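This repository holds the service parts cross-reference maintained by Inby for owners and repairers of older earthmoving plant. It relates the part numbers printed in original manufacturers' manuals to the numbers now used by Inby's suppliers.

## Scope

The current release contains 1000 records. Coverage is strongest for tracked loaders and small graders, and weakest for hydraulic attachments. The oldest manual consulted is dated 1941; its numbering was abandoned soon afterwards, and its entries carry the flag `legacy`.

## Files

- `parts.csv`: one row per original part number
- `suppliers.csv`: supplier codes and trading names
- `superseded.csv`: numbers withdrawn by the manufacturer, with the replacement where one is known
- `CHANGES.md`: corrections by release

## Fields in `parts.csv`

| Field | Content |
|---|---|
| `orig_no` | Number as printed in the manual, spaces kept |
| `group` | Engine, undercarriage, driveline, hydraulics, cab |
| `alt_no` | Supplier's number |
| `source` | `IM` for Imulel, `GA` for Gallardo |
| `fit` | `exact`, `modified` or `unverified` |

A record marked `modified` requires machining or an additional spacer. The nature of the work is given in the `note` field where the supplier has provided it.

## Checking

Entries from Imulel were compared with the supplier's printed catalogue. Entries from Gallardo were received as a spreadsheet and checked by sample only. Dimensions are in millimetres throughout; inch sizes in the older manuals were converted and rounded to one decimal place.
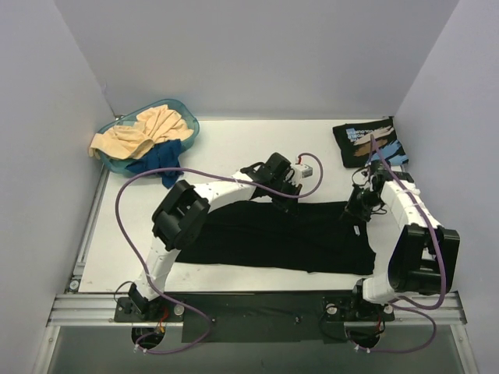 Drisness wrote that the rounding is too coarse for bearing seats and asked for the inch figures to be restored alongside the converted ones. The request has been accepted for the driveline group, and the next release will carry a separate `inch_orig` column. Other groups will remain as they are until their manuals have been read again.

## Known faults

- Track roller numbers ending in `A` and `B` are merged in a few rows.
- Left-hand and right-hand final drive covers share one `alt_no` in the Gallardo data.
- Blank `fit` values should be read as `unverified`.

## Use

The files may be copied and adapted provided that Inby is named as the source. Users must confirm dimensions with the supplier before ordering. Corrections should be submitted as an issue, quoting the manual title and page number. Submissions are reviewed each Friday.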